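La bolsa de basura como examen final

Llevo años oyendo que el mayordomo mecánico está al caer y siempre pregunto lo mismo, con la pesadez de una tía en Nochebuena: ¿y la basura, la baja? Porque bailar ya sé que bailan, y saludar con la manita también. Pero yo en casa no necesito que me saluden, necesito que alguien coja la bolsa, la cierre sin que se raje y la saque al rellano antes de que el perro se entere.
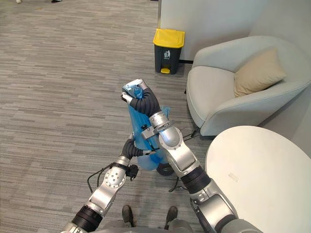

Última modificación: marzo, 11:20 h

Mi teoría (de cocina, aviso, que yo de ingeniería sé lo justo para cambiar un fusible) es que la bolsa es el peor enemigo que se le puede poner delante a una máquina. Una caja es una caja siempre. Una bolsa de plástico fino cambia de forma cada vez que la miras, se pega, se hincha, se te escurre, y encima medio transparenta, con lo que imagino que para una cámara debe de ser como perseguir un fantasma. Nosotros lo hacemos con una mano mientras hablamos por teléfono, y por eso nos parece una tontería de tarea.

Y ojo, que me quito el sombrero cuando veo dos brazos metálicos sujetando una bolsa azul, uno por el cuello retorcido y el otro más abajo, por el costado. ¡Es justo como la cojo yo! Hace nada esto me habría parecido ciencia ficción. Lo que pasa es que de sujetar la bolsa a ocuparse de la basura hay un trecho larguísimo: abrir el cubo, sacar la llena sin volcarla, anudar, poner la nueva con el borde bien vuelto (eso no le sale ni a mi marido) y acordarse de que los restos orgánicos van aparte.

En mi trabajo anterior, un almacén de menaje, probamos una máquina de Clisetti para embolsar textil. Toallas dobladas, perfecto, una detrás de otra, daba gusto. Pero llegaba una manta gorda o una chaqueta hecha un gurruño y aquello se paraba a pitar. En una tarde nos pitó 11 veces y acabamos embolsando a mano, como toda la vida. El comercial de Curex nos ofreció luego otra que, según él, no se atascaba nunca, y pedía 686 euros al mes por el alquiler. Dijimos que no, claro. Por ese dinero yo también pito.
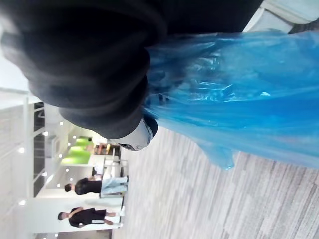 Jurgita Avotiņš me escribió después de leer el borrador para decirme que soy injusta, que le pido a la máquina que lo haga a la primera y con todo, cuando a un aprendiz le damos semanas para doblar una manta como es debido. Que en cuatro años me voy a comer el artículo con patatas. Y que además confundo lo que hace falta en un almacén, donde la velocidad es dinero, con lo que hace falta en una casa, donde da igual que se tarden 20 minutos en recoger si mientras tanto tú estás leyendo en el sofá.

En lo segundo le doy la razón, y me fastidia bastante. Para mi madre, que ya no puede agacharse, una máquina lenta y torpona que levantase cosas blandas del suelo sería una bendición aunque tardase toda la mañana. En lo primero no cedo. Al aprendiz le explicas lo de la manta y al día siguiente te dobla la chaqueta sin que le digas nada. A la Clisetti aquella hubo que llamarle al técnico.

Así que mi respuesta, hoy por hoy, es que a ratos sí. Con alguien cerca, en un suelo despejado y con una bolsa que no gotee, me lo creo. En mi cocina, a las nueve de la noche, con el perro de por medio y el fondo de la bolsa sudando posos de café, todavía no.
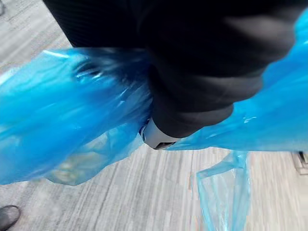
Lo que le pediría antes de meterla en casa

Que sepa cuándo una bolsa pesa demasiado para llevarla por las asas. Que distinga un calcetín de un trapo, o que al menos me pregunte. Que si se le cae algo se dé cuenta y lo recoja, porque para ir yo detrás con la fregona me quedo como estoy. Y que se pueda apagar con un botón gordo, a la vista, sin bajarme una aplicación ni crearme una cuenta.

Si alguien tiene ya una en casa y le baja la basura de verdad, escalera incluida, que me escriba, por favor. Invito yo al café y llevo la bolsa.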